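3.2 Printed brick coverings in rented rooms

The second group of coverings in our survey imitates red brick. Of the 106 households that answered the Clostport questionnaire, many had chosen such a pattern for one wall only, usually the one behind a bed or a desk. The covering studied in this section has a realistic print of a red brick wall (Figure 3). 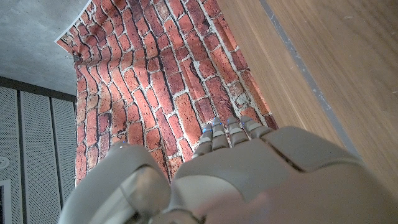 So-ying Shih objected, when she read our draft, that tenants seldom want to deceive a visitor and that we should ask them what the brick reminds them of. We accepted this remark and added one open question to the second round in Plornitz. The answers spoke mostly of cafés, old workshops and the houses of grandparents. Few persons mentioned the price.

A second view of the same red brick pattern follows. We treat the pattern as a background in the sense of Section 2, that is, as a surface before which other things are seen and used, and we did not ask the tenants to judge it alone. 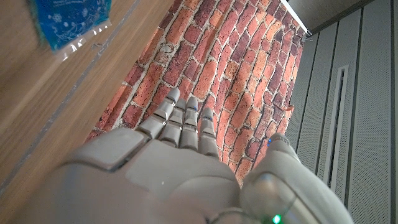
3.3 Plain painted walls

Plain paint was the most common choice in both towns. The tenants in Plornitz explained it by the rules of their contracts, which often demand that the wall is given back in white.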